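The Long Way Round to a Loud Room

I have been trying to write this post since Monday, and every time I sit down with it I end up playing the record again instead, so please forgive me if it wanders a little.

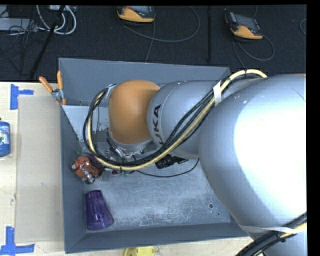
Some of you will remember that I wrote last spring about how I had more or less given up on live music. I wasn't angry about it. I had just been to a run of shows where I stood at the back with a plastic cup, worrying about parking, and came home feeling that I could have had a nicer evening with the album and a sandwich. I put my earplugs in the drawer with the dead batteries and figured that part of my life had been lovely and was now over.

Then in October my sister called to say she had a spare ticket to see Okabe in Mellcombe, and would I come, and before I could think of an excuse I had said yes.

If you don't know Okabe, they're a five-piece who make slow, heavy, oddly tender songs that take a long time to get where they're going. I came to them backward. I heard one of their tunes over the closing credits of something on TV, sat there until the screen went dark, and then spent the rest of the night trying to figure out what it was (the credits go by so fast now, and then they shrink them down into a corner on top of that). It was "Margate," from the second album. I have since played that song so many times that my neighbor hums the bass line when she takes her trash out. I don't think she knows she's doing it.

So I should have been thrilled about the ticket, and I was, but I was nervous too. When you love a song that much in your own kitchen, you get protective of it. I had a picture in my head of exactly how it should feel, and I didn't want five people I'd never met getting it wrong in front of me.

Mellcombe is 83 miles from my door, and my sister likes to leave early for everything, so we were on the road by lunchtime for a show that started at 8:30. We talked the whole way down. We listened to the first album, and then she made me turn it off because she has a rule about not hearing a band on the day you're going to see them. I had never heard of this rule before, and I've known her all my life. We listened to a call-in show about gutters instead, and I learned a fair amount about gutters.

The venue is called the Gestmont, and it's one of those rooms that has been several other things first. It was a dance hall, and then a furniture showroom, and for a while it stood shut with pigeons in it. Now it has a sloping floor and a balcony with a brass rail and the stickiest carpet I have ever set foot on. The woman at the coat check told us the balcony was the place to be for sound, and the man scanning tickets told us that under no circumstances should we go up to the balcony, so we split the difference and stood under the front edge of it, by a pillar you could lean on. I would recommend that pillar to anybody.

The opening act was a young man with a guitar and a suitcase he used as a drum. I'll be truthful and say I didn't care for the first couple of songs, which sounded like he was still deciding about them. Then he did a very quiet one about his grandfather's boat, and the talking at the bar stopped all at once, and you could hear the ice machine. I bought his CD on the way out – a real CD, in a cardboard sleeve, 15 dollars – and I've been enjoying it in the car. It has the boat song on it, second to last.

Okabe came on late. There was some trouble with a keyboard, and for a good long while we watched a woman in a headlamp crawl around underneath it while the crowd cheered every time she plugged something in. She took a bow at the end. By that point my feet hurt and I was starting to think fondly of my own couch.

And then they opened with "Margate." No hello, no warming up. They just walked out and played it, the song I had been dreading and hoping for, right at the top of the night before I'd had a chance to brace myself.

It was wrong, too! It was faster than the record, for one thing, and the singer skipped the second verse or forgot it, I couldn't tell which, and the long quiet part in the middle that I love so much was about as quiet as a dishwasher. None of it was the way I had it in my head. I stood there by my pillar with tears running down my face like a perfect fool, and my sister, who has never once let me off easy, looked over and then looked politely at the stage again.

I've been trying to work out since then what it was. Part of it was plain volume. I had forgotten that a bass note in a room like that comes up through your shoes, and that you can't do anything else while it's happening. I couldn't check my phone or wonder about dinner. At home I'm always half doing something when I listen. I think I've played that song all the way through while sitting still 3 times in my life, and one of those I had the flu.

The rest of the set was a bit uneven, if I'm going to be fair about it. There was a stretch of new material that all seemed to be in the same key, and I took the chance to go find the restroom (down two flights, past a room full of stacked chairs, bring a friend). The drummer told a long story into a microphone that wasn't switched on. But the last half hour was as good as anything I've heard, and for the encore they brought out the boy with the suitcase and let him sing a verse, and he looked so happy that people were laughing out loud just watching him.

We got home after two in the morning. My ears rang until breakfast, because of course I had left the earplugs in the drawer with the batteries, so let me say to anybody reading this who is my age or any age: take the earplugs. They weigh nothing. I've moved mine to my coat pocket now.

The funny thing is that when I play "Margate" at home these days it sounds a little slow to me. I keep waiting for the drums to hurry up. I haven't decided if I mind. I've also started looking at listings again, which I hadn't done in ages, and there are so many more small rooms within driving distance than I remembered. There's a brass band playing at the library next month, and a fiddle night at the old feed store that has apparently been going for years, practically at the end of my road.

My sister has already asked about the next one. She wants to drive down even earlier. If any of you have been to the Gestmont and know of a decent place to eat near it that isn't the gas station, please leave me a note in the comments, as we had the egg salad and I wouldn't do it again.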